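Pritbridge Parents and Neighbors Play Library
Minutes of the spring meeting, 2018-04-30

Present: Brenda Pearce (chair), Édgar Zapata, Jhonatan Urrego, Fidelina Llanos, Stela Rusu (minutes)
Also six members from the Nunel side of the river, who signed the list at the door.
Apologies: the Rivadeneira family.

1. Opening

Brenda opened the meeting at 16:30 and thanked everybody for coming in the rain. She asked that we finish before the choir needs the room. The agenda was accepted with one change: the item on the shelves was moved before the item on opening hours, as Jhonatan had to leave early.

2. Minutes of the last meeting

The minutes from October were read and accepted with two corrections. In item 4 the word "broken" must be "borrowed". In item 7 it was Fidelina and not Stela who offered to wash the dress-up clothes. I am sorry for this mistake.

3. Matters from the last minutes

The key for the side door has been copied and Édgar has the second one. The letter to the school about the use of their copy machine was sent, but there is no answer yet. Brenda will ask again by phone.

The lost puzzle (the one with the map of rivers) was returned by a family who had moved to another street. Two pieces are still missing. It was agreed to keep it in the library and to write on the lid which pieces they are.

4. Money

Édgar presented the accounts. The family membership will stay at 16 dollars for the year. A member asked if families who join after the summer can pay half. There was a long discussion on this. Fidelina was in favor, Jhonatan was against because last year it made confusion in the book. It was decided by vote that half price is possible from October, and that Édgar will use a separate page for it.

The insurance letter from Cendasa has arrived. The price is the same as before, but they ask now for a list of the bigger items, such as the climbing frame and the two tricycles. Stela will write the list and Brenda will sign it.

5. Shelves and storage

Jhonatan reported that the new shelves are ready, except for the lowest board, which was delivered in a wrong length. The shop has agreed to change it. He asks that heavy boxes are not put on the top until everything is fixed to the wall.

The plastic boxes are now too few. Many lids have cracks and the small parts fall out when a box is carried. Fidelina proposed that small sets for pretend play, like the shop and kitchen things, go home in paper bags with a label, and that the plastic boxes are kept for construction sets and trains. Paper bags are cheap and the children can draw on them. Against this, one member said that a bag does not survive wet weather and that parents will forget to bring it back. It was agreed to try the bags until the next meeting.

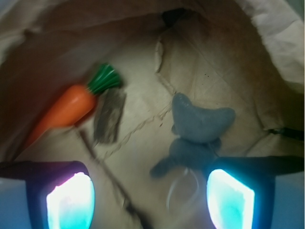
The label must have the name of the set, the number of parts and the date of return. Brenda will write them by hand the first time, and then we will see if it is worth to print them. For the sets with very small parts there will be a small cloth bag inside. Fidelina has enough cloth at home and does not want to be paid for it.

A question came about toys which have a battery. It was decided that the battery is taken out when the toy comes back, and that the borrowing family uses its own. Jhonatan left after this item.

6. Opening hours

At the moment we are open two afternoons in the week. Some parents who work late have asked for one evening. Stela has asked the members with a paper form, and 23 families answered. Most of them would like an evening until seven o'clock. The difficulty is that we need two persons at the desk each time, and in the evening we have only Édgar and sometimes Brenda.

It was agreed to have one evening per month as a beginning. If more helpers are found, this can be discussed again. The members from Nunel said that they could share one evening between them, but they must first look at the bus times.

7. Late returns

Brenda does not like fines and said so again. Édgar reminded that one family has kept the marble run since the winter. After discussion: no fines, but a family with a late toy cannot borrow a new one until the first is back. Stela will write this rule in simple words and put it beside the desk, in English and in Spanish.

8. Summer picnic

The picnic will be in the park behind the old mill if the town gives permission. Fidelina will ask for it. We can lend the parachute and the skittles, but not the wooden blocks, which came back last year with mud. Every family brings food for itself and something to share. Édgar will bring the big coffee pot, which serves 40 cups.

9. Other matters

The door of the toilet closes badly. Brenda will tell the owner of the hall.

A member asked if the library can accept soft toys as a gift. The answer is still no, because we have no place to wash them. Books for small children are welcome.

10. Next meeting

The next meeting will be in October, in the same room. Stela will send the exact day by mail, and the items for the agenda should reach her one week before.

The meeting was closed at 18:10.

Minutes written by Stela Rusu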